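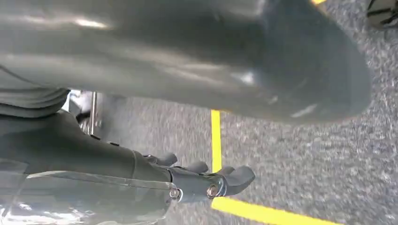

The Kettle at Gillimmont

Kobina Asamoah had been going up to Gillimmont on the early bus for so many years that the drivers had stopped looking at his pass, and when one of the new ones did look, it was only to say that the photograph must be of his son. He took this kindly. He took most things kindly before eight in the morning, and saved his grumbling for the afternoon, when there was more company to enjoy it.

That April he was carrying a kettle. It was wrapped in a tea towel and then in a pullover, and it sat on his knees the whole way up like a small, well-behaved dog. It was his wife's mother's kettle, enamel, cream with a green rim, and it had boiled for christenings and for funerals and for every wet Easter in between, until the spout gave up and began to weep at the join. His wife had said, quite gently, that it was time. Kobina had said that he knew a man.

The man was Cosmin Bogdan, and he lived at the top of the village in the last house before the road turned into a track. He had mended clocks for a living and now mended whatever people brought him, which was mostly not clocks. His front room was full of other people's belongings waiting their turn, toasters and prams and a rocking horse with three legs, and he knew the owner of every one of them, including two who had died and whose things he could not bring himself to leave unfinished.

"You have brought me a baby," said Cosmin at the door.

"I have brought you a kettle."

"It is dressed better than you are. Come in, come in, mind the accordion."

They drank coffee first, because they always did, and Cosmin asked after the knees, and Kobina asked after the daughter in Salem, who had written to say that she was thinking of coming home for the summer and had been thinking of it, by her father's reckoning, since she left. There was a cake too, a heavy yellow one from the shop called Grastero down by the bridge, where they would sell you half a cake if you asked nicely and lived alone. Cosmin always asked nicely. He had cut the half into two rather uneven pieces and he gave his friend the bigger one, turning the plate so it wouldn't be noticed.

Only then was the kettle unwrapped. Cosmin put on his glasses, and then a second pair over the first, and carried it to the window. He looked inside it. He ran his thumb along the spout and made a noise in his throat that Kobina remembered from the matter of the mantel clock, and hadn't cared for then either.

"It has been mended before," said Cosmin. "Twice. Once very well and once by an idiot."

"The idiot was me."

"I know it was you. You used the glue for shoes."

Kobina looked out at the hill for a while. There were lambs on it, and a boy trying to persuade a bicycle up the track by shouting at it.

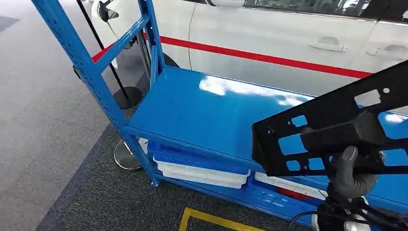

6 min read

"Who did the good one?" he asked at last.

Cosmin took off the outer pair of glasses and cleaned them on his shirt. He was a truthful man and it often made him slow. "I did," he said. "Before I knew you. A lady brought it up on the bus, the same bus, wrapped in a pullover. She wore a blue hat. She sat where you are sitting and told me that her daughter was going to marry somebody called Kobina, and that he was a good man, but he was not to be trusted with tools."

It was quite some time before Kobina said anything, and when he did it was only her name, and then a kind of laugh. He had been a little afraid of his mother-in-law for all the years he had known her. She had come to stay every Easter and straightened the pictures. She had never once, in his hearing, called him a good man, though she had sent him socks every winter, thick grey ones, and they had always been exactly the right size.

"You never told me this," he said.

"You never brought me the kettle."

This was fair, and they both ate some cake.

The mending took the rest of the morning. Cosmin didn't like to be watched but he did like to be talked to, so Kobina sat with his back to the bench and talked. He talked about the socks, and about the Easter when the oven failed and she had cooked a whole lamb shoulder on the stove in a pan that was too small for it, and wouldn't let anybody lift the lid. He talked about the song she used to sing over the washing-up, an old harbour song from Drurkavetti with 60 verses, of which she knew perhaps a dozen and made up the others to suit whoever was drying. There had been a verse about him. He had believed for years that it was a rude one. Sitting there with his back to the bench he sang what he could remember of it, a bit flat, and was no longer so sure.

Behind him the little file went back and forth, and stopped, and went on again.

"Sing that last part over," said Cosmin.

He sang it over.

"That is not rude," said Cosmin. "In Drurkavetti that is what they say of a boat. A boat that comes home late, but it comes home."

By noon there was a new seam at the join, neat and thin as a pencil line, and the old glue was in a saucer, where Cosmin had put it so that it could be properly disapproved of. They filled the kettle from the tap and stood over the stove with their hands behind them, two old men waiting on a kettle, and it took its time. It had always been a slow kettle. When the steam came, it came from the top of the spout, and the join stayed dry.

Cosmin wouldn't take money. He would take, he said, if it was pressed on him, a pair of socks, grey, and thick, for a large foot. Kobina said he would see what could be done. He wrapped the kettle again in the tea towel and then the pullover, and he had got as far as the gate when Cosmin called after him to wait, and came down the path in his slippers with the last of the cake in a paper bag.

"For your wife," he said. "Tell her about the hat."

The afternoon bus was full of schoolchildren and he had to stand as far as the bridge, with the kettle held against his chest. A girl with plaits asked him what he had in there. He thought of saying a baby, as it had gone so well in the morning, but she looked a serious sort of girl, so he folded back the collar of the pullover and showed her the green rim.

"My gran's got one of those," she said.

"Does it leak?"

She considered it. "A bit."

"Top of the village," said Kobina. "Last house. Take him some cake."

His wife was at the kitchen table when he came in, with the electric kettle she had bought that morning standing in front of her, still in its box. She looked at the pullover, and then at his face, and moved the box on to the floor. He set the old one down in its place and began, before he had even taken off his coat, to tell her about the blue hat.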